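Chapter 16
Saving and Loading

Early home games were short enough to finish in one sitting, or hard enough that most players never got far. A player who lost all their lives went back to the start. As games grew longer this stopped being practical, and designers had to find a way of letting people stop and carry on another day. This chapter looks at how they did it, and at what the choice of method does to the way a game is played.

We begin with passwords, then move on to saved files, checkpoints and automatic saving. Four invented games are used throughout: Setel, a platform game; Gorura, a long role-playing game; Blomqvist, a detective story set in one house; and Zendlow, a racing game.

16.1 What has to be remembered

A saved game is a list of facts. In Setel the list is very short: the level reached, the lives left and the score. These can be packed into a password that the player copies on to paper. Passwords need no storage in the machine, but they are easily copied down wrongly, and they can be passed round a school playground in an afternoon. 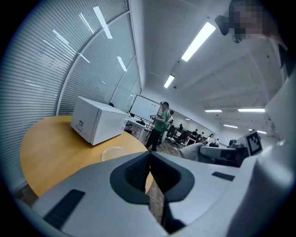 Blomqvist needs a much longer list, as the player can move things about and expects to find them in the same place later. The designer has to go through each room and decide what counts as a fact and what is only scenery. Take a round wooden table with a light honey-coloured top. If the player can't shift it, break it or hide things under it, its position belongs to the room data and never enters the save file. If it can be pushed against a door, the file must hold its position and the direction it faces. The same goes for anything that can be put down on it.

A full save in Blomqvist takes up 1080 bytes. Most of that is the state of small objects - keys, letters, cups - and very little of it is about the detective. Gorura keeps a larger file again, because it also records what each character in the world has been told.

16.2 Where the player may save

Once the list is settled, the next decision is when the player is allowed to write it. Gorura permits saving only at inns. This makes the journey between two inns tense, and a defeat on the road costs real time. It also annoys players who are called away to supper. Blomqvist permits saving at any moment and offers up to 50 slots. Players use them to try an accusation, read the reply and go back, which weakens the mystery but is what many of them enjoy.

Zendlow saves by itself after every race. The player can't undo a poor result, so a season has some weight to it.

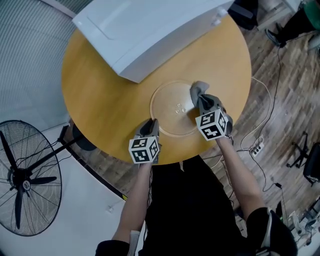 What happens if the power fails while a game is being saved?

The file may be left part old and part new, and the game may then be unable to read it. A common remedy is to keep two copies. The game writes to the older one, checks that it can be read back, and only then marks it as the current save. If something goes wrong, the other copy is still there and the player loses a little progress.

Checking is usually done with a checksum, a number worked out from the contents of the file and stored with it. On loading, the game works out the number again and compares the two. Section 16.3 explains the method with a worked case from Setel, where the same idea is used to reject passwords that have been guessed.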